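# The breakfast that sells itself

Every few years somebody rediscovers breakfast. This spring it is Nundevus, a subscription firm that will post you a month of "morning plans" for £38 and a questionnaire about your sleep. I filled mine in at Prerbridge library, where its founder, Odette Courtois, was giving a talk to a fairly full room.

Her case rests on a survey of 3,429 customers, most of whom said they felt sharper after eating before nine. I asked who had been left out. People who had cancelled, she said, were not contacted.

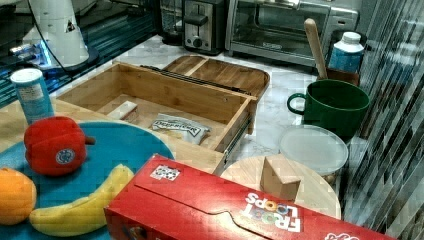

That is a large hole. Someone who pays for breakfast advice and keeps paying is likely to say it works, and Courtois is hardly the first to build on that sort of footing. Much of what we believe about the first meal came from people with something to put in the bowl.

Aminu Lawal, a dietitian in Lavis, has spent 17 years being asked whether skipping it makes you fat. "It depends what you do at eleven," he told me. He eats at half past ten himself, usually leftovers, and has stopped mentioning it at parties.

Cempaka Wibisono drives a night bus and finds the whole argument faintly silly. Her breakfast is at four in the afternoon. The Nundevus questionnaire had no box for that – it offered "early bird", "steady starter" or "slow riser", and she ticked the last one out of irritation.
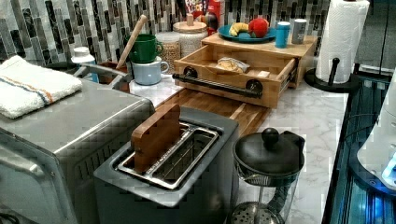

The plan it sent her suggested porridge at 7.15, when she is normally asleep. She wrote to complain and was offered a second month at half price.

Courtois says shift workers are coming "in a later version". Perhaps they are. My own plan recommended 472 calories, a glass of water and some light stretching by a window. I had toast at ten and felt much the same as usual.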